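Judite Henriques has judged enough school robotics days to be suspicious of anything that works first time. So when she tells me the Godinho after-school project is "all right, most weeks", I take it as high praise, though she corrects me.

"It's not praise. It's a club. They meet for 2 hours on a Sunday and a fair bit of that is looking for the right cable."

The aim this year is a robot that can deal with a control cabinet: find a button, read a lamp, turn a selector switch, and leave the emergency stop alone unless told otherwise. The students train it on practice panels. The club calls the software Fakik. Henriques didn't pick the name.

I ask whether a robot pressing buttons is much of an achievement. Any adult can do it with a finger.

"That's what I said in September," she says. "Why not wire the thing up properly and skip the finger? The kids' answer was that old plants are full of panels no one wants to rewire. Fair enough. I'm still not sold."

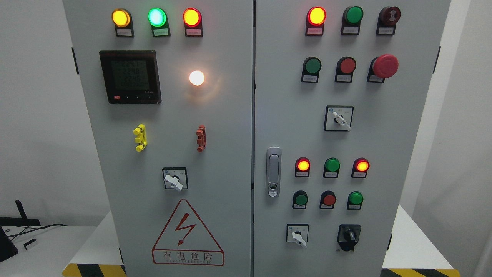 Her main doubt is about the numbers. The team has logged nearly 700 practice runs, and the poster for the Jetthorpe regional meet makes a good deal of it.

"Runs of what, though? If you do the same green button all afternoon, you've learned one green button. Move the cabinet a hand's width and see how clever it is. I made them do that and it was a quiet drive home."

There are four students in the group, down from a bigger crowd at the start of the year. She doesn't blame the ones who left. Labelling is dull work, she says, and the flyer had promised something closer to a film.

What about the sponsor? Ceton, a local parts supplier, pays for the room and likes to talk about the workforce of the future.

"They're welcome to talk. I'd rather they paid for a second laptop."

She does allow that the students now argue about things they used to ignore, such as whether a lit lamp means safe or means stop, and who decided. One of them has rewritten the test sheet so that a missed press has to be written down. Henriques has asked to see it before Jetthorpe. She hasn't got it yet.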